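Stakamell planting plans

Version of May, kept by Jayson Yap and Rodel Panganiban

Stakamell is a collection of 300 planting plans for small vegetable beds, with 3887 rows in one CSV file. Each row is one square of a bed: plan number, column, row, crop, month of sowing. For 62 plans the sowing month is missing — we prefer to leave it blank than to guess.

Most plans come from the allotments at Dononcombe, and the others were sent by readers of the Paiva newsletter. Squares are counted from the bottom left. Before you dig, you can try a plan indoors at full size. Brown paper on a table, divided into large squares with strips of blue masking tape, is enough for this.
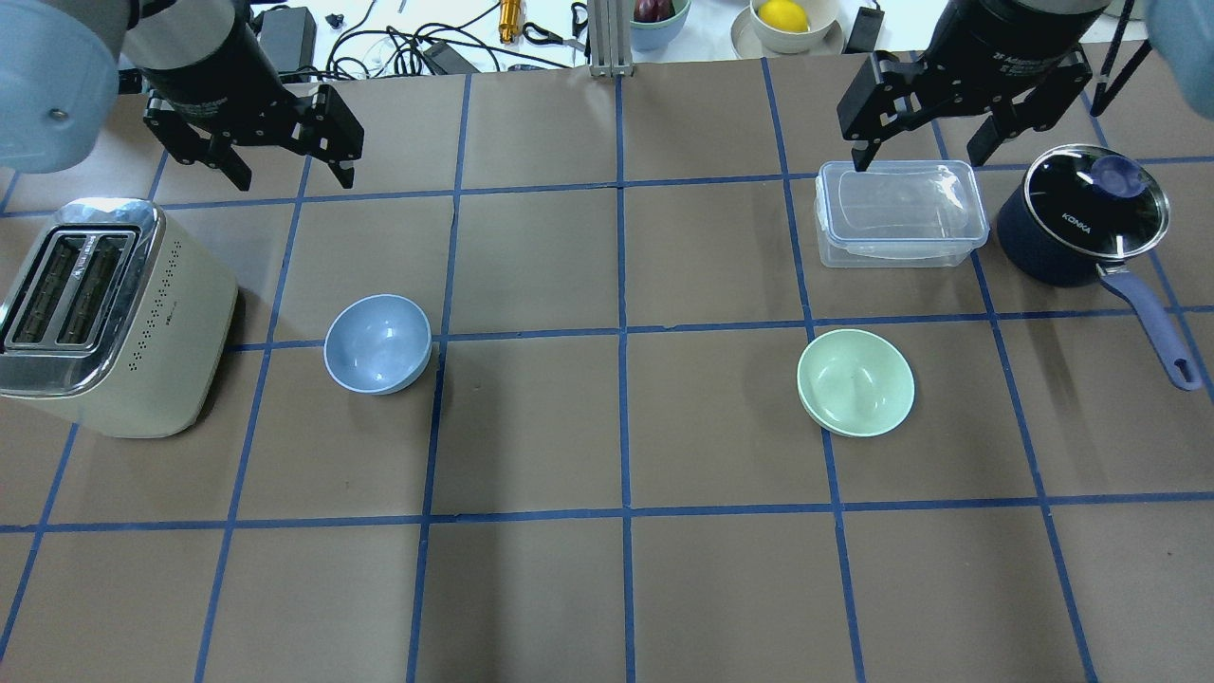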